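Cunlow Makers' and Tenants' Association
Working group on machines for household and shop chores
Minutes of the February meeting

Held in the upstairs room at Cunlow, 7:00 p.m. Present: 13 members. Apologies were received from two members. The chair opened the meeting and the secretary took the minutes.

1. Minutes of the last meeting

Accepted with one correction. Under item 4, "laundry room" should read "tool store." The floor in the tool store is the one that needs sweeping twice a day during the wood shop's busy weeks.

2. Matters arising

The question of who pays for replacement brushes on the floor machine is still open. The landlord's office has been written to a second time. Secretary to bring the reply to the next meeting if there is one.

The key to the upstairs cupboard has been found.

3. Report on floors

The member for the wood shop reported on the Mondby sweeper, now in its second month. It does the open part of the floor well enough that the evening sweep by hand has been dropped. It does not do the corners, under the benches, or anywhere an extension cord is lying. A person still goes around with a broom, but this takes a few minutes where it used to take half an hour.

A member asked whether it could be left to run overnight. The wood shop would like to try. Two members were against it until the cords are off the floor. It was agreed that cord hooks will be put up first and the matter raised again after that.

Rent on the sweeper is $70 a month. The group thought this fair for the time saved. Agreed to keep it through the spring.

4. Report on dishes and laundry

The shared kitchen has no machine other than the dishwasher. The member for the kitchen said the washing has not been the hard part for years. The hard part is scraping, loading, unloading and putting away, and all four are still done by hand. She had written to Flerura to ask whether they have anything that will unload a dishwasher into cupboards. They answered that they have something in development and would not give a date or a price.

On laundry, the same. Washing and drying are done by machine. Folding is done by whoever is waiting for a dryer. One member had seen a folding machine at a hotel trade show and said it was fine with towels and flat sheets, and that somebody had to clip each piece in at the front. Nobody at the meeting thought this would help with a mixed basket.

No action on either.

5. Arms and wiping jobs

This took up most of the evening.

The group had asked for a view on whether a robot arm can do small wiping and tidying jobs: counters, boards, shelf edges, the table in the shared kitchen. Suksawat sent a written reply, which was read out. In short, they say an arm can wipe a flat surface if the surface is in a known place and has been cleared beforehand. They do not claim it will clear the surface. They quoted $3,000 for a used arm without a stand, and $680 a year for service.

Points made in discussion:

A wipe is easy to ask for and hard to check. The machine has to know what it is supposed to take off and what it is supposed to leave. A coffee ring and a pencil line for a cut both look like marks.

Shiny surfaces came up more than once. The member who repairs instruments said that a camera looking at a glossy surface under a ceiling light loses part of what is there, and that people get around it by moving their heads. An arm with a fixed camera can't do that. Another member thought a second lamp would fix it. Not settled.

Pressure was also discussed. Too light and the mark smears, too heavy and the cloth drags or the surface moves. The kitchen member said she has the same trouble with new helpers, and they learn it in a day.

A board was taken as the test case, as everyone knows what a clean one looks like.
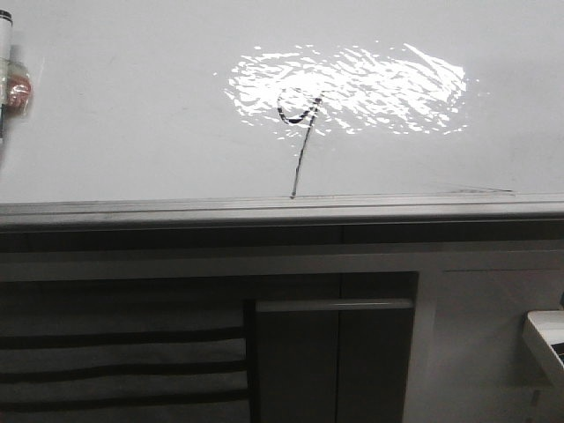
Item 5: single black figure on the white surface, top of the loop lost in the glare.

Members did not agree on whether the figure is a 9 or a q. It was noted that this makes no difference for wiping but would matter if a machine were asked to copy the board before cleaning it. The chair pointed out that the stem comes right down to the metal edge, and edges are where the sweeper also does worst. The faint smudges were mentioned too. A person would probably go over those while they were at it. Whether a machine would depends on what it has been told counts as dirty.

The marker at the left, with a small red thing up against it, led to a longer exchange. Half the group felt any machine sold for this job should be able to move a pen aside. The other half would be content if it stopped short and left that part alone. The wood shop member said he would rather have an unwiped strip than a pen on the floor.

A motion to buy the used arm was put and not carried. A second motion, to ask Suksawat what a trial on a single surface would cost, was carried. The letter is to ask about glare, about edges, and about what the arm does when it meets an object it was not told about.

6. Views on the main question

The chair asked each member for a short answer on whether machines can do the chores yet. Most said yes for open floors, no for anything that has to be picked up and put somewhere. Two said it is too early to say for wiping – they want to see the trial first. One said the dishwasher is already a robot and we have stopped noticing. This was recorded at the member's request.

7. Any other business

The window in the upstairs room does not close fully. Reported to the landlord's office.

Next meeting in the same room at 7:00 p.m. The kitchen will bring coffee.

Meeting closed at 8:50 p.m.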